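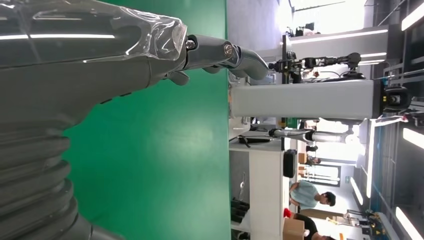

Figure 2. Robotic hand and film-wrapped forearm, with a flat green surface behind.

4.3 Remembered fish and measured fish

Anglers have a reputation for stretching the truth, and we began the Raltideo study half expecting to confirm it. Shore anglers who agreed to take part were given a waterproof diary, a measuring mat and a pencil on a string, and were asked to write down every flounder and bass they landed before putting it back or in the bag. In August, at the end of the summer marks, Ha-rang Yook and Tâm Phí telephoned each of them and asked what they had caught, without letting them look at the diary. Several looked at the diary anyway and told us so quite cheerfully. Their calls were dropped from the analysis.

That left 31 anglers. All of them fished the same stretch of beach, mostly with two-hook rigs and lugworm, although seven had moved over to soft plastics and were keen to discuss it. Interviews were meant to last 20 minutes. The soft plastics group ran well past that.

Flounder were remembered badly and on the low side. Small ones in particular vanished from memory, and an evening that produced a steady run of undersized fish was commonly reported as "nothing doing". Bass went the other way. A bass recorded on the mat tended to come back over the telephone a little longer, and the growth was greatest in fish caught early in the season, which had had more time to put on weight in the retelling. Lost fish grew fastest of all, but as no mat was ever laid against them we can offer no correction.

The result matters more than it may sound. Catch estimates for beaches like Raltideo lean heavily on end-of-season telephone surveys, and a survey that undercounts small flounder while flattering the bass will give a poor picture of both. Farkas and Strebel made much the same point about boat anglers in their earlier report, where blank trips were the ones that went missing. Our shore anglers, by contrast, remembered blank trips very well. Some could give the wind direction.

We also compared paper diaries with the Fuvis logbook, a telephone app that a few of the group already used. Fuvis entries were tidier and carried a time, but they thinned out sharply in rain and after dark, when bass fishing on this beach is at its best and fingers are at their worst. Paper entries kept coming in all weathers, if not always in a form that could be read. One page had been used to wrap bait. Leif Briem transcribed it and has asked that the fact be recorded.

Two limits should be kept in mind. Most of the group were recruited through the counter at Antal, the tackle shop nearest the beach, so people who buy their worms there are over-represented and people who dig their own are hardly present at all. The mats, too, were printed to a slightly short scale in the first batch. Lengths taken with them were corrected after the fault was spotted on 21/05/2018 by an angler who had laid his catch against a steel rule and was, for once, in the position of telling us that our fish were too big.

Section 4.4 takes up the question of hook size, on which the group agreed about very little.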